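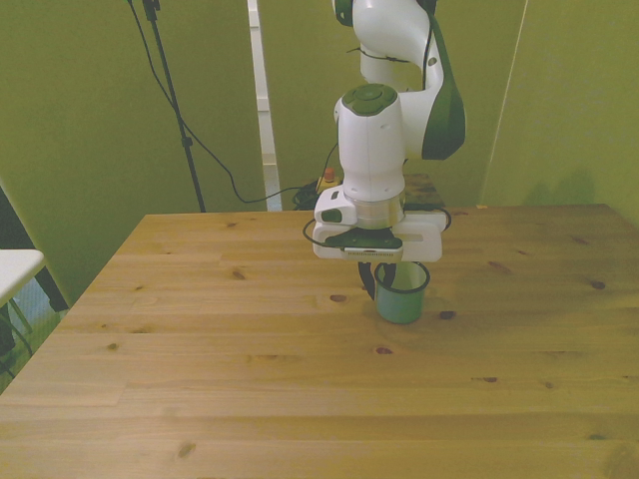 Report on the Visit to the Annan Pottery Works, Plondcombe

Prepared by Cecilia Antwi for the Ilness Regional Crafts Council, 2026-08-23

Purpose of the visit

The Council has been asked to renew its support for the apprentice program at the Annan Pottery Works. Before a decision is made, the rules of the program call for a site visit by two members of the Council's staff. I attended with my colleague Akua Kwofie, who handles the training grants. We were received at the main gate and spent the morning in the workshops and the afternoon in the offices and the drying sheds.

The works

Annan makes tableware for everyday use: plates, bowls, cups, mugs and a small range of baking dishes. The oldest building dates from 1917 by local account, although the deed we were shown gives no year. Clay is delivered in bulk, mixed with water in the lower yard, and pressed to remove most of the moisture. It then rests before it is sent up to the throwing and molding rooms.

The throwing room has 23 wheels. Apprentices begin on the row closest to the windows, where an instructor can watch several of them at once, and move inward as they gain skill. We observed a lesson on pulling handles. The instructor asked each apprentice to make a handle, attach it, and then cut the piece in half with a wire to look at the joint. Most of the joints were sound. One had a pocket of air, and the group discussed how it would have behaved in the kiln.

The glaze room follows a recipe book that has been added to by hand over many years. The manager told us that the blue-green glazes sell best and are also the hardest to keep even from batch to batch – small changes in the thickness of the coat show up plainly after firing. Test tiles are kept on numbered hooks along the corridor, and the current set runs to 917.

The apprentice program

The program takes 30 apprentices and lasts two years. The first year covers clay preparation, throwing and molding. The second covers glazing, kiln loading and finishing, with a short course in pricing and record keeping. Written work is light, and several apprentices told Ms. Kwofie that they would welcome more of it, mainly on the chemistry of glazes.

Attendance records were complete. Safety training is repeated each February, and the signed sheets were in order. Dust control in the mixing area is adequate, but the washing station is a long walk from the door and should be moved closer. The works has agreed to send us a plan.

We also looked at the Grollura kiln, which was bought with part of the last grant. It is used for the apprentices' own pieces, and the firing log is kept by the second-year group. 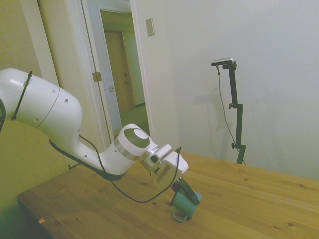
Can members of the public visit the works?

Tours are offered to groups by written request to the office in Plondcombe. The throwing room and the showroom are open to visitors, while the kiln hall may be viewed only from the upper walkway.

Recommendations

We recommend that support be renewed for a further two years, on condition that the washing station is moved and that a glaze chemistry unit is added to the second year. Ms. Kwofie will review the course outline when it is received. The firing log should be copied to the Council along with the yearly accounts.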